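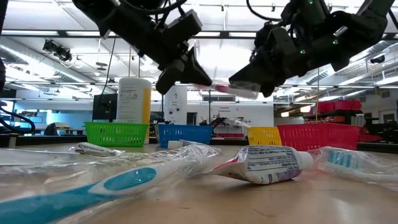

**Murín Applications Group | Equipment Reviews**

# Derkus two-arm kit: questions for the product manager

Small items in thin plastic packaging are hard to sort by machine. The plastic shines under ceiling lights, it wrinkles when touched, and the item inside can slide after it has been picked up. Vavero sells a two-arm kit called Derkus to labs and small packing shops that want to try this kind of work before they commit to a full line. We spoke with the company's product manager for Derkus about what is in the box, what it costs in time to keep it running, and where it falls short.

The kit comes with two arms, a two-fingered gripper for each, wrist cameras, a fixed camera, mounts and a controller. The table is up to the buyer. "People ask if they need a special bench," the product manager said. "They don't. It should be level and it shouldn't wobble. We have customers using a wooden table and they get the same results as the ones who bought a steel frame."

Toiletries are the job Vavero suggests first: toothbrushes and toothpaste sorted into colored baskets. The product manager said the choice came from customer requests. "Hotels and charities put together a lot of hygiene kits. Somebody stands there and does it by hand all day. The parts are light, they don't break if you drop them, and you can buy more at any drugstore."

We asked about the clear wrapping, which has given us trouble with other grippers. "Clear film is the worst case for the camera," the product manager said. "You get glare on the folds, and you see the table through it. Early on, the arm would go for the corner of the bag and pull the whole thing sideways. Now it looks for the handle or the body of the product and closes on that. It still picks up a corner sometimes. If it does, it puts the bag down and tries again."

The wrist cameras do most of the close work. The fixed camera gives the software the layout of the table, and the view from the wrist takes over for the last part of the reach and for the drop. According to Vavero, the basket does not have to be square to the table or in a marked position, as long as it stays in reach.
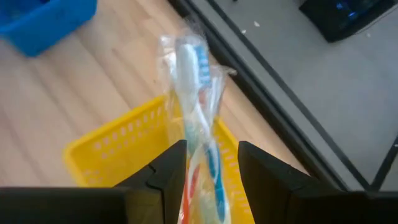

*Wrist camera view: toothbrushes in clear packaging, held upright over the yellow basket.*

The item library that ships with the kit has over 122 entries. Adding a new one means showing the item to the cameras from several sides and guiding the arm through a few picks by hand. Vavero's manual allows 15 minutes for this. We asked if that was realistic. "For a box or a tube, yes. For something floppy, plan on longer, and plan on going back to fix it the next morning. I'd tell people to start with the stiff items and get used to the software."

Both arms can work over the same table. The controller keeps them from hitting each other by reserving space for whichever arm is moving first, and the other one waits. The product manager said this is the part customers complain about. "They see one arm holding still and they think it's frozen. It's waiting its turn. We could make the gap smaller, but then you get a bump once in a while, and a bump costs you more than the wait did." An update planned for April will let the buyer set the gap, within limits.

Handing an item from one gripper to the other is possible and is covered in the manual, though it is turned off by default. The product manager was careful on this point. "It works with long rigid things. A toothbrush is good for it. With a soft pouch I would leave it off."

Training is run through Nasadau, Vavero's service partner, either on site or by video. On-site training takes a day and is charged separately. The product manager thinks most labs can skip it. "If you have one person who has used any arm before, do the video. If you have nobody like that, pay for the day."

The warranty runs 18 months and covers the arms, the controller and the cameras. Gripper fingertips are treated as wear parts and are not included. We asked how long they last and did not get a firm answer. It depends on the item and on how hard the fingers are set to close, the product manager said, and users tend to set them too hard at first. Lowering the grip force is the first thing support will ask you to try.

We also asked what the kit should not be bought for. "Speed," the product manager said. "A person is faster at this, and I say so on sales calls. You buy it to find out if your items can be handled at all, and to learn where they go wrong. Wet things, no. Glass, I'd say no. Anything heavier than a full bottle of shampoo, talk to us first."

Cables are the other weak spot. They run along the outside of the arms, and the product manager agreed that they need attention during setup. The advice is to move each arm slowly through its full reach once before starting, watch for anything pulling tight, and then clip the slack down. Vavero includes clips. Extra ones can be ordered from Nasadau along with the fingertips.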